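How I sort my small electrical bits before a build

I build and mend little electromechanical things at home, mostly door latches and bell boxes, and for years everything lived in one biscuit tin. You can imagine. Every job started with ten minutes of unpicking somebody's connector from somebody else's coil (and usually a swear word or two). Hiếu Huỳnh finally talked me into using open bins, one for each kind of part, and I've never gone back!

What you need is a clear table, a few shallow plastic trays and one flat tray for the middle. Mine came from Otholm, but any tray will do as long as the sides are low enough to get your fingers in and the corners are rounded. Square corners swallow small screws, trust me.

Start by tipping everything out and making piles. Don't be clever about it. Solenoids with solenoids, boards with boards, wires with wires. If you can't tell what something is, leave it till the end - you'll often find its twin halfway through the pile.

Now set the trays out round the middle one, with the parts you'll reach for most on your better side.

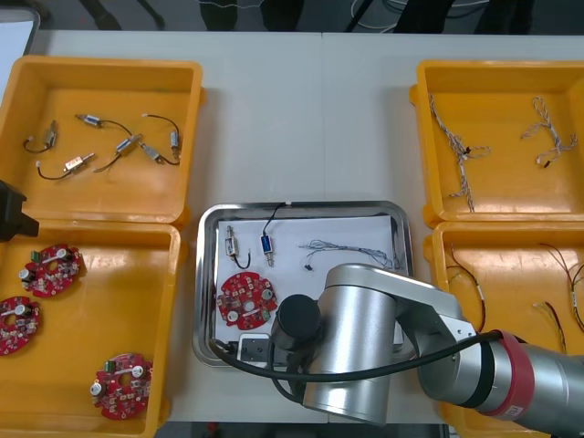 I like to lay solenoids down so they don't touch each other, with the leads going whichever way they want to go. Please don't wrap the wire tightly round the body to make it look tidy. I did that with a whole batch of 14 and had to resolder 3 of them where the lead comes out. Boards go in flat, one layer, and pick them up by the rim.

Next, the wiring, the bit everyone dreads. Hold each harness up by one connector and let it hang for a moment. Most of the twists drop out without any help. If it's still knotted, work from the plug end and push slack into the knot. Pulling only makes it worse.

Then sort by plug and by colour. I keep anything with a red, black or earth-coloured wire away from the thin stuff, and if there's a label on the loom I leave it on, even when it's gone tatty. Lieselotte Eichhorn peels hers off and I can't watch. 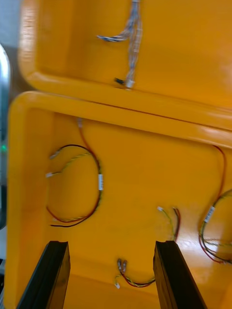

Loop of red, black and yellow-and-green in one compartment, thin wires in the other.

Let the longer ones settle into a big lazy oval. A loose loop lifts out in one go, but a tight coil grabs its neighbours on the way up. Short pieces can share a bin with a long one if they're the same sort of wire, just put them to one side of it.
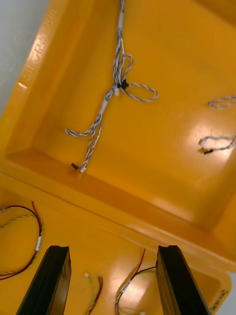 White and blue twisted harnesses, with the shorter lengths over to the right.

Last job: go back to your pile of mysteries. Anything still unclaimed goes in an envelope with the month on it. Mine says June and has 2 springs and a fuse holder in it. If you end up with more looms than bins, split them by length before you go and buy more trays.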